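Carrillo opens bookings for two-arm robot bench in Cundon

Carrillo will begin renting time on a pair of table-mounted robot arms in April, the company said, with customers able to run the bench from their own offices or sit next to it at the company's building in Cundon.

The service is called Jolau. A booking costs $400 a day and covers both arms, a technician on site, a standard set of household objects and a copy of everything the bench records during the day. Companies that already own arms can buy the table kit separately for $2,578. The kit includes the mat, the clamps, the object set and the software that resets a task between runs, but no arms.

Carrillo has spent most of its existence repairing and refitting packing equipment for food plants in the area. It started building the bench last year after two customers asked for a place to try out kitchen tasks before they committed to buying hardware. Both were given early access at no charge. The company would not name them but said one makes small appliances and the other develops software for home robots.

Each arm ends in a two-finger gripper. The arms share one work area and can be run separately or together, so that one can steady a pan while the other takes off the lid. Customers write their own control software, or they can have a technician guide the arms by hand controls and take the recordings home. The company said most early users started with the second option and moved to the first after a few days.

The object set is plain on purpose, according to a sheet the company sends to people who ask about the service. It is made up of things that turn up in most kitchens, and customers may bring their own as long as they fit on the mat and weigh less than the arms' limit. Glass is allowed. Knives are not, and neither are open liquids, though water in a closed container can be arranged ahead of time.
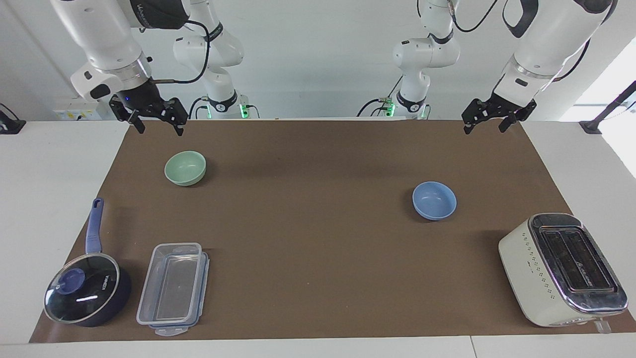

The Jolau bench with two bowls, a saucepan with a glass lid, a clear food container and a toaster on the mat.

Customers choose from a list of starting tasks or write their own. The current list has the arms moving a bowl from one part of the mat to another, lifting a lid and putting it back, opening and closing a food container, and placing a slice of foam bread in a toaster slot. None of the tasks use heat. The toaster stays unplugged in every task, and there is no burner on the table.

Carrillo shared results from its own trial period. The bench ran 1,592 attempts at the tasks on the list, and 1,474 of them ended without a technician having to step in. That number needs some care. It counts runs in which the bench did not have to be stopped or cleared by a person, and a run in which a gripper missed a bowl and returned to its starting position counts the same as one in which the bowl got where it was going. The company said it does not publish success rates for the tasks, which depend on the software a customer brings.

It did say which tasks gave it the most trouble. Container latches were the worst. The clips are small and take a sideways push that two straight fingers are not well shaped for, and the company went through several designs of fingertip pad before settling on one. Lids came next. A round knob can turn in the grip, and when it does the lid tips. The bowls were easy as long as the arm took them by the rim.

Clear objects were a separate problem. Software that relies on cameras can lose track of see-through plastic, particularly in the afternoon when daylight comes in from the side. Carrillo has left the window uncovered and said customers should expect changing light during a full-day booking. Those who want steady light can book the evening slot, which runs from 6 p.m. to 10 p.m. and costs the same as a full day.

That pricing has already drawn complaints from people on the waiting list, the company acknowledged. It said the technician's shift costs more at night and that it may offer a lower rate later in the year.

Remote customers connect through a web page that shows the bench from a fixed camera and lists the state of each arm. There is a delay between sending a command and seeing it carried out. Carrillo put the delay at well under a second for customers in the region but would not promise a number. If the connection drops, both arms hold position until the technician releases them or the customer logs back in.

On-site customers get a desk near the bench and can handle the objects themselves between runs. They have to complete a half-hour safety session first. The session is free and does not count against the day.

Recordings belong to the customer. Carrillo keeps a copy for 30 days to settle any questions about damage and then deletes it, under the terms posted with the booking form. Customers who agree to let the company keep the recordings get every fifth day free. The terms do not say what Carrillo would use them for, and the company said only that it wants to improve its reset software.

Damage to the arms is covered by the day rate unless a customer turns off the force limits. Objects are treated as supplies. A chipped bowl or a scratched lid is replaced from stock, and the company said it buys bowls by the case.

A similar bench operated for a short time at a shared workshop in Cunonwood, which charged by the hour and had one arm. It closed to outside users last fall. Carrillo bought some of the clamps and shelving from that shop but none of the robot equipment.

The Cundon building has room for a second bench. Carrillo said it will decide whether to build one after the first three months of bookings. A second table would probably be set up for laundry and folding, a subject several people on the waiting list have asked about.

Bookings are limited to five days in a row per customer for now. The form is on the company's website, and a deposit of one day's rate is required. The deposit is returned if a booking is canceled at least two weeks ahead.

Comments (6)

gearlash
$400 for a day with a tech included seems fair to me. The evening slot is four hours for the same money though. Hard pass on that one.

dishpit_retired
How does it do with the toaster? Foam bread is one thing. Real bread tears if you look at it wrong.

millroad44
I used the one in Cunonwood twice before it closed. Single arm, and you spent half your hour putting things back where they started. If the reset software works, that alone is worth something. Would like to see it reviewed by someone other than the company.

tuesdaybolt
The 1,474 figure is doing a lot of work in their flyer, glad the article said what it counts. A robot that misses the bowl and goes home politely is still a robot that missed the bowl.

gearlash
Reply to tuesdaybolt: Sure, but if you're testing your own code then what you want to know is whether the bench stays up all day. I read it as an uptime number.

northcundon
Does anyone know if the $2,578 kit fits a standard 30-inch deep table? Their form asks for table size but doesn't say what the minimum is. I emailed and haven't heard back yet.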